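Home | Guides | Storage | Tools | Contact

This site uses cookies to remember your settings. Accept | Decline

Storing Seasonal Fabrics in Plastic Bags
By Kyung-hwa Ahn, Storkham Guides
Updated December 2025

Fabric must be clean and fully dry before it is bagged. Air-dry each piece for 5 hours after the machine cycle ends, with the door of the room open.

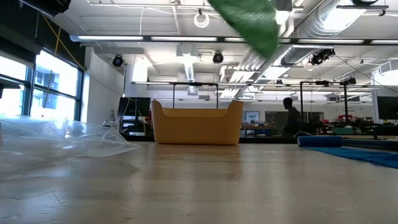

Sort by weight. Heavy items go at the bottom of a stack, and no stack should be more than three bags high. Fold along the seams where possible. Wool and down need a breathable cotton bag and should be left out of this procedure.

Fill each bag to two thirds. Press the air out from the closed end toward the opening, then fold the opening over twice and clip it.

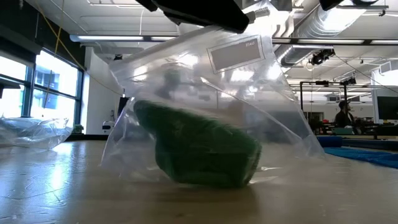 Label before stacking. Write the contents, the month and the shelf number in permanent marker. Keep relative humidity on the shelf below 41 percent, and check the reading once a month. If moisture beads form inside a bag, open it, dry the contents again and discard the bag.

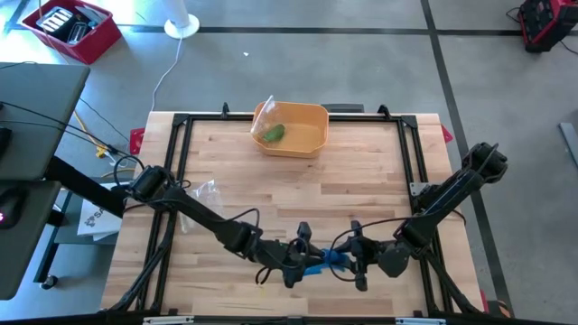
Can the same bag be used for a second season?
Reuse is fine if the bag has no holes and the folded end still lies flat. Wipe the inside with a dry cloth first.

Related guides
Folding Fitted Sheets
Shelf Spacing for Closets
Cleaning a Cotton Storage Bag
October Closet Checklist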